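Charged for repainting at end of let, is this normal?

Started by marlpit, Mar 15, 2021

marlpit
Our lease on a single room at Kevville ends in August and the agent has already sent a list of what they expect us to put right before we go. Most of it is fair. Carpet tile by the door, blind cord, a cracked socket cover. The one I don't agree with is "redecorate all walls", with a note that if we don't do it they will use their own people and take it off the deposit. The deposit is 1,000 and their price for the painting is 279 per wall. There are four walls.

It was painted just before we moved in. It's a light grey and has held up well. There are a few small marks and old fixing holes and I'm happy to fill and touch those in. I don't see why I should pay for the lot.

Has anyone managed to get this knocked down?

tupp_lane
What does your lease say? Not the agent's letter, the lease. Look for a decorating clause. Some say you have to redecorate in the last three months whatever state it's in. If yours says that then the condition doesn't matter and you're arguing about price only.

oldgreenvan
279 a wall is daft for one room. I'd get a local decorator in to quote and send it to them.

marlpit
Found it. "To keep the interior in good decorative order and to yield up in the same condition, fair wear and tear excepted." Nothing about the last three months.

tupp_lane
Then you're in a better place than I thought. Did you do a schedule of condition when you moved in?

marlpit
There is one, two pages, done by Ileana Filip who was at the agents then. It says "walls: newly decorated, light grey, no marks". No photos with it.

Brackenhurst
"No marks" is the problem. They'll say you took it with no marks and you're giving it back with marks.

oldgreenvan
That's what fair wear and tear is for though.

Brackenhurst
Not for holes. A scuff where a chair has rubbed is wear. A screw hole is something you did. I let out two units and I'd charge for holes every time. I wouldn't charge for four walls if the holes were in one of them.

marlpit
Fair enough, the holes are ours and I'll do them. I've got half a tin of the original paint, the label says Ibarra trade matt with a batch number but the colour name has gone. Would you trust it after this long?

The wall is behind the worktop in the second one, and the small white spot near the top is the kind of thing I'd be touching in.

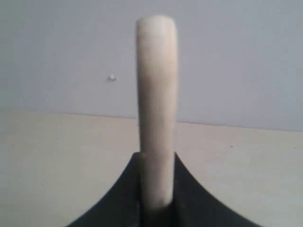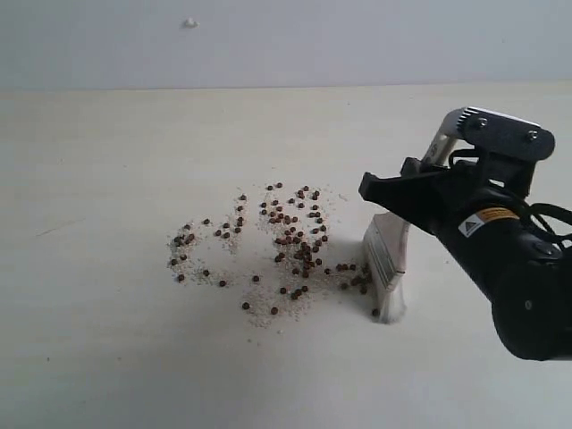
Brackenhurst
I'd still budget for one full wall. Old paint touched on to a wall that has had daylight on it for years will flash, even out of the same tin. You end up with a patch bigger than the mark was. If you do it corner to corner you can't see the join.

tupp_lane
Agree with corner to corner. Stir the old tin for a good few minutes, and if it smells like bad eggs don't use it. Take a dried chip to the trade counter and get it matched.

Jen_in_the_annexe
Disagree on the full wall. I've touched in matt grey plenty of times with a small foam roller and it was fine. It's when people use a brush that it shows. Thin it very slightly, roll it out almost dry and feather the edges. Do one in a corner first and leave it overnight before you decide.

Brackenhurst
Depends on the light. On a wall opposite a window I'd never risk it.

Jen_in_the_annexe
Depends on who's doing it as well.

oldgreenvan
What filler are you using? We had Zoledent at our place and it dried bright white and soaked up the paint, so each hole needed three coats. Changed to Zurnance fine surface and it took in one.

marlpit
I've got Zoledent in the cupboard, so that's annoying. I'll see if the other one is sold near us.

tupp_lane
You can use the Zoledent, just seal it first. Watered down matt will do, let it dry, then your proper coat. The three coats were because it wasn't sealed.

oldgreenvan
It was sealed. But try it, you've got it already.

Brackenhurst
Before you open any tin, write to the agent. Quote the clause back, say you will fill and make good the holes, and ask which walls they say are beyond fair wear and tear and why. Ask for it wall by wall. Then book a joint inspection before you hand the keys over. If they sign it off on the day they can't come back at you.

marlpit
Sent this morning. Ileana Filip has left, so it went to Esperanza Arroyo. I said more or less what you put and attached the two pages.

Jen_in_the_annexe
Keep a copy of everything and don't agree anything by phone.

marlpit
Reply already. She says "all walls" is their standard wording and she will come and look. She's also offered to take 70 for making good the holes if we'd rather not do them ourselves.

tupp_lane
70 total or 70 a wall? Ask.

oldgreenvan
If it's 70 total I'd pay it and be done.

Brackenhurst
I wouldn't. Pay it and you've said the walls are yours to sort. Do the holes yourself and get the signature.

marlpit
Have asked if it's the total. Unit 17 down the corridor had the same letter with the same price per wall, so I've sent them this thread.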